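Decanting and labelling liquids in small white bottles

Hornness workshop notes, section 2

Bulk liquids such as glue, dish soap and light machine oil are cheaper by the drum or jug but awkward to use at a bench. Decanting them into small plastic bottles solves the handling problem, provided the bottles are compatible, clean and labelled before filling.

Choosing bottles

Check the moulded resin code on the base. HDPE (code 2) suits detergents, most water-based glues and mild cleaners. Do not use it for acetone-heavy thinners over long periods. Never reuse a food or drink bottle for anything that is not food.

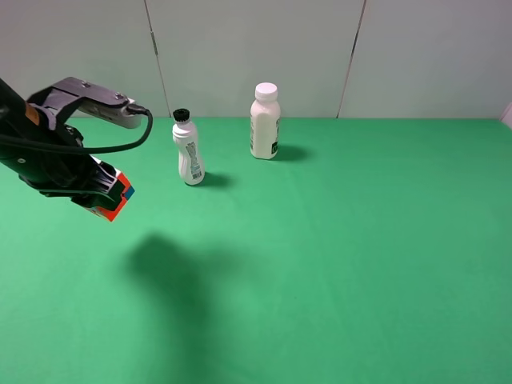 Opaque white stock blocks most light and takes a printed label well, but the fill level is hard to judge by eye. Weigh the bottle empty, write the tare on the base in permanent marker, and weigh again to check the contents.

Cleaning

Rinse with warm water, add a few drops of detergent, cap and shake. Rinse 2 more times, then drain upside down on a rack overnight. Residual water will spoil oils and thin most adhesives.

Labelling

Apply the label to a dry surface at room temperature. State the product name, concentration, hazard wording copied from the original container, and the month of filling, e.g. February. Cover paper labels with clear tape, overlapping the ends by a centimetre.
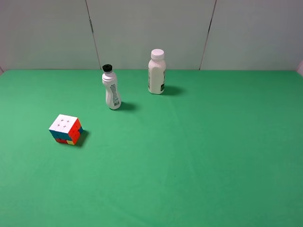 Two white plastic bottles and a Rubik's cube on a green surface.

Filling

1. Stand the bottle in a tray with a raised lip.
2. Seat a funnel with an air gap at the neck. A Sarkbridge vented funnel or similar is adequate.
3. Pour slowly. For a 2000 mL jug, decant no more than 700 mL at a time, then recap the jug.
4. Stop below the shoulder to leave room for expansion.
5. Wipe the threads before fitting the cap.

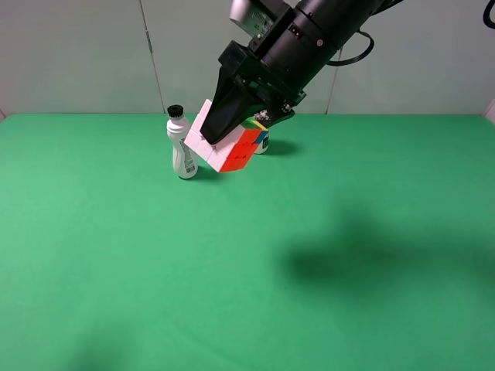

White bottle at left, small white cylindrical container behind the cube.

Storage

Keep bottles upright, out of direct sun and away from heaters. Store acids and bleach on separate shelves. Record each fill in the Jitaveo log sheet. Replace any bottle that has yellowed, softened or crazed at the neck.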